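4. Who gets the outlet? What our diaries told us

I should say up front that I came into this part of the study expecting arguments. When you ask 100 households to keep a diary about where they plug things in, and you do it in August with every fan in Astthorpe running, you brace yourself for a few fights over the last free socket. We did get some of those. But most of the more than 1,000 entries were much quieter, and I found them a lot more fun to read than I had planned for (Palesa Mnguni, who coded them with me, had to listen to me read the best ones out loud).

The rules for the diary were loose. People wrote an entry whenever they unplugged something that somebody else in the home had plugged in, or whenever they found their own thing unplugged. They said what it was, where it was, and whether anybody talked about it afterward. We left the word "outlet" up to them, so for a lot of people it covers wall sockets, extension cords and power strips all at once. I went back and forth on splitting these up, and in the end I only split off the strips, which behave differently enough to get their own category.

Figure 2. White power strip with rows of sockets, on a marble-patterned tabletop.

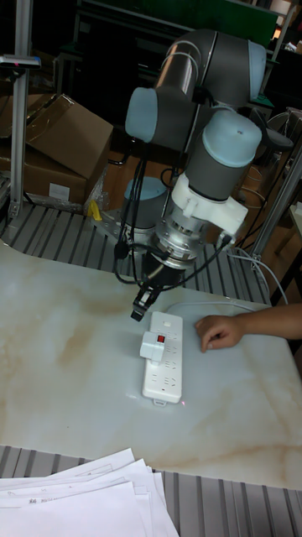
4.1 The strip as shared ground

A wall socket in a bedroom belongs to whoever sleeps there. Our diarists hardly ever questioned that. A strip is another matter! It moves, for one thing, and when it moves it drags the old arrangement along with it. One diarist bought a strip for her sewing corner, lent it to the kitchen for a birthday dinner, and then spent several entries trying to get it back without sounding petty. By that time it held the blender and her brother's speaker, and her brother had begun to call it "the kitchen one."

Gerd Hollmann has argued in our group meetings that this is just ordinary borrowing, the same as what happens with scissors or tape. I don't quite buy it. You can borrow scissors and have them in your hand and that is the end of it. With a strip, you end up borrowing one position on it, next to other people's positions, and the owner can be using the thing at the very same moment you are. Our diarists had words for the positions, too: "the end one," "my spot," "the good side." The end spots came up again and again, mostly from people with bulky chargers.
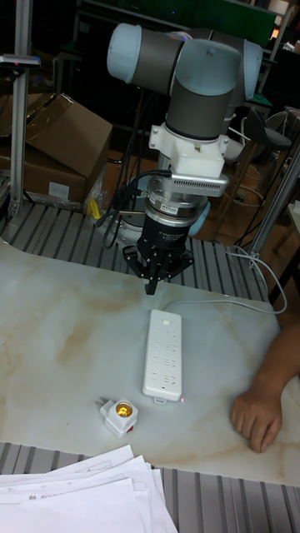 We also saw a rough order of who could be unplugged. Fridges and fish tanks were off limits in every home that had them. Routers came close, although a couple of teenagers tested this. Lamps were fair game. Phone chargers were the messy case, and I think that's down to the fact that an empty charger looks like it is doing nothing. People pulled empty chargers without a second thought and then wrote, sometimes at great length, about how rude it was when somebody did it to them.

4.2 Asking, telling, leaving it

I sorted what people did around an unplugging into asking first, telling after, and leaving it. Leaving it won by a mile. Asking first was rare inside families and a good deal more common among roommates, which fits what Leonie Heitmann found in her earlier work on shared shelves. What surprised me was the telling. A lot of it was done with objects: the loose plug laid on top of the strip, the cord coiled and set on the owner's chair, the phone moved to a different charger and left face up.

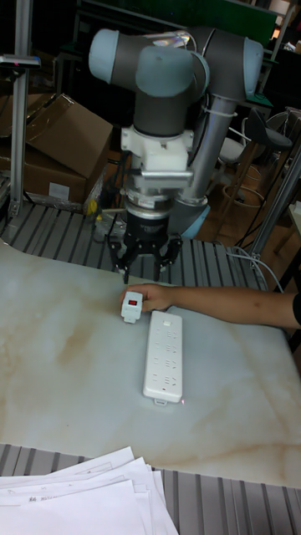

Those little gestures got read very differently from home to home. In one apartment a coiled cord was a kindness. In another, and I am quoting the entry here, it was "basically a note that says I touched your stuff and I'm tidier than you." I had no code for that when we began, so I made one, and Palesa and I then went back through everything we had already done. It was slow, and I'd do it again - the second pass is where most of this section came from.

Labels were less common than I had guessed. A handful of people wrote names on masking tape and stuck them to their plugs. The tape tended to go up right after an argument and nobody mentions taking it down. 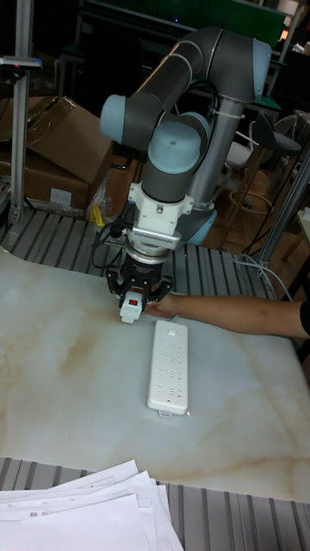

Adapters with their own switch caused a separate kind of trouble that I hadn't thought to ask about. Somebody turns the switch off to save power, the plug stays where it is, and the next person decides the lamp is broken. Is that an unplugging? I counted it as one if the diarist was annoyed, which I know is a soft rule. Dušan Stojanovska would have liked a stricter one, and we talk through his version in Section 6.

One limit to keep in mind: we only have the diary of one person per home. The brother with the speaker may well tell the story of the kitchen strip another way, and I would love to hear it. Section 5 picks up the follow-up interviews, where we did get to talk with 5 of the other people in these homes.

Related papers
Heitmann, L. Whose shelf is it? Storage talk among roommates
Hagedorn, T. Keeping a diary for strangers: notes on method
Mnguni, P. Borrowed and not returned: small tools in Astthorpe homes

Astthorpe Home Life Papers, January 2018 | Contact the editors | Copyright the authors | Back to top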